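Sorting bolts and small fixings: the questions we get most. Updated June 24, 2023, in a rush, so shout if something's missing.

**Do I have to sort everything at once?**

No. Tip out a few, sort those, stop. Three bolts on the table is a fine start. Black ones apart from silver ones first, sizes later.
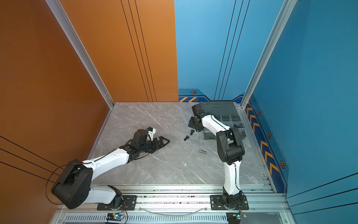 Hawi Workneh wrote in to say she goes by thread first and colour never, as a black M6 and a silver M6 do the same job in her shed. Fair enough. Do that if you've mixed finishes and don't mind.

**What sort of box?**

Shallow, with dividers and a hinged lid. Lid should open right back and lie flat or you'll be fighting it all afternoon. Ours at Jellimska cost next to nothing — no need for a fancy one.

**How full should each compartment be?**

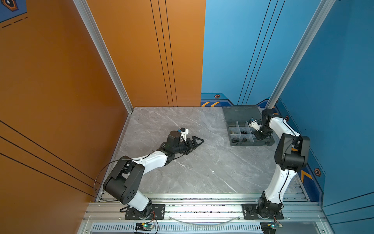
Half, at most. Fingers need room. Clear dividers are handy too, and small dark bits like the ones in that box are a pain to tell apart once they're heaped up. Labels on the lid, not the dividers. They peel of otherwise.

**Best surface to work on?**

Hard, smooth, pale. Grey marble pattern is OK, though a tiny washer can get lost against the veins. Wipe it first.

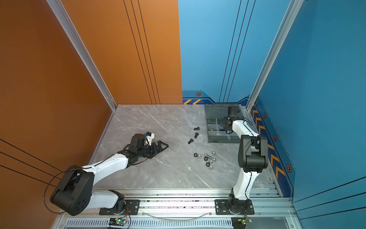
### Odds and ends

**What about bolts I can't identify?**

One compartment for strays. Empty it every January, no mercy.

**How many is too many?**

Zinash Alemneh has 1,522 and knows where they all are. We had 936 at last count and dont.

**Can I post you my spares?**

Please no.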